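Pusher Arm Build: Frequently Asked Questions

Last revised 2020-02-12

Mulov is a shared workshop with nine benches and one robot arm. These are the questions we get about the arm, from members and from people who email us after finding the build notes. The answers are by Elie Masri except where another name is given. If you want to hear that a home-built robot will change your life, there are other sites.

What does it do?

It pushes small plastic blocks around a board. You give it a goal, such as putting the star beside the cube, and it tries to get there using a plain rod. It doesn't pick anything up. It doesn't sort your screws, and it won't make coffee.

Why would anyone build that?

Because pushing is hard enough to be interesting and cheap enough to get wrong. Gripping brings in fingers, force limits and a lot of parts that break. A rod has no moving parts. I was against the project when Bereket Moges brought it up in July, and I'm still not sure it was the best use of a good bench, but I've stopped asking for the bench back.

Is it "AI"?

Part of it is a trained model. A large part of it is ordinary code that stops the arm from driving into the table. When visitors are impressed, they are usually impressed by the ordinary code.

Did you build the arm yourselves?

No, and please be suspicious of anyone who says they built theirs from scratch for pocket money. We bought the arm used from a dealer called Altness. What we built is the tool, the mounting, the board, the wiring box and the software. The arm arrived with a sticky second joint that the listing hadn't mentioned. Obsa Gidey took it apart twice.

What did it cost?

The arm is the big number, and the price of used arms jumps around so much that ours wouldn't help you. Everything else together came to $284. That includes two rods we ruined and a power supply we didn't need. It leaves out our time, which every hobby budget on the internet leaves out too, and which would be the largest line by far.

Can I do this at home instead of in a workshop?

You can if you have a heavy table and a room with a door that closes. Mekdes Berhe ran the first version in her garage on a folding table. Every time the arm changed direction the table moved a little, and the blocks ended up somewhere the software didn't expect. She blamed the software for two weeks. Bolt the thing down first and do your blaming later.

Why a wooden board on top of the table?

The table has holes all over it, which is great for bolting things down and terrible for sliding things across. A small block catches on every hole. A flat board fixes that. We tried cheap shelving first and it bowed.

Doesn't the wood grain confuse the camera?

Sometimes. The strips aren't all the same shade, and the detector has been known to put a yellow block a little off on the paler ones. Painting the board white would probably help. Painting it would also mean starting our training data over, so for now we live with it.

What are the blocks made of?

Plastic. Ours were printed here. Any plastic will do as long as the bottoms are flat and the finish is dull. Shiny blocks bounce the ceiling light straight into the camera. Wax and sprays sold to make parts "glide" are a waste of money – we tried two and wiped both off.

Why so many different shapes?

Bereket Moges wanted them and I thought it was showing off. He was partly right. A cylinder rolls off the side of the rod if you push it even slightly off center, and a star catches on a point and spins. If your method only works on cubes, you want to find out early. Eight blocks is our usual set. More than that and they spend their time wedged against each other.

How long did it take to train?

We recorded 149 runs with a person steering, then trained on those. A fair number were poor, and we kept them in until Mekdes went through and threw out the ones where the person steering was clearly talking to somebody. The results got better with fewer runs. Make of that what you like.

How well does it work?

On a good evening it finishes most of the easy goals. "Easy" means one block, a short way, nothing in between. Ask for two blocks to be brought together through a crowd and it is much worse. I won't put a percentage here. We changed the goals, the lighting and the rod during testing, and any single number would be made of three different experiments.

I saw a video of one doing far more than this. Why can't yours?

Ask how many takes there were and whether the clip was sped up. It may well be a better system. It may also be the one run that came out well. We have a few clips like that ourselves.
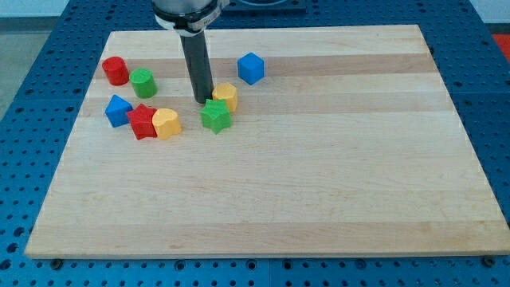 How high above the board should the rod travel?

Low enough that it meets the side of a block, and high enough that it never drags on the wood. Set the height at all four corners as well as the middle, because a board that looks level usually isn't. Check it again whenever the board has been moved.

What happens if the rod hits the board?

With ours, the arm faults and stops, and somebody has to walk over and clear it. We've dented the board twice. Don't count on the fault to save you, and keep the speed down until you trust your height setting.

Can I use a softer tip?

You can. Rubber grips the block, which sounds helpful and then drags it along when the rod is supposed to let go. Obsa likes a hard rounded tip and I agree with him, which doesn't happen often.

Is it safe around kids?

Treat it as if it isn't. A slow arm is still a heavy arm. At Mulov the rule is one hand on the stop button whenever someone is within reach, and no exceptions for people who wrote the code. At home I'd add a lock on the power switch.

Which software do you use?

Our own, called Ayele. It began as Bereket Belay's weekend script and still reads like one in places. He has promised to clean it up by 2028, and I've written that down here so that he can see it.

Do you sell kits?

No. A supplier called Sollau asked us to put our name on one. We read the parts list and said no thanks. The table clamp in it was too light for the job, and the instructions promised a working robot in an afternoon. Ours took 15 evenings before it touched a block on purpose.

Can I come and see it?

Members can use the arm on any open evening once they've done the safety talk with Obsa. Visitors are welcome to watch. Please write first, as the arm is in pieces more often than you'd think – and if it's in pieces, you'll be handed a screwdriver.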